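We're looking for a few more families to join our August craft mornings at the Lollmont library, and we'd so love to have you! Each morning is for a grown-up and a child between 2 and 5, and we'll be painting paper-plate fish, gluing tissue-paper flowers and (if everyone's patience holds) threading pasta necklaces to take home.

We start at 9:30 and wrap up well before lunch, with room for 12 pairs. You don't need to be crafty at all, just willing to get a little paint on your sleeves. Grandparents, aunts and sitters are every bit as welcome as moms and dads.
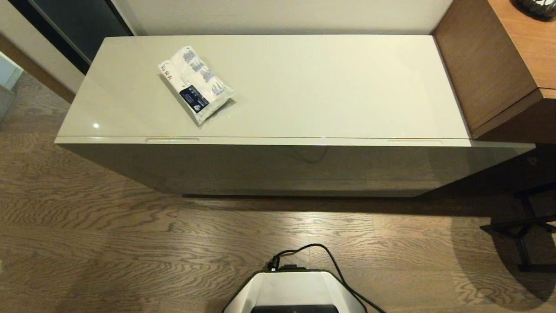 **Do I need to bring my own supplies?**

Paper, glue and paint are all provided, so just pack an old shirt for each of you.

To sign up, leave your name and your child's age at the front desk for Consuelo Villanueva.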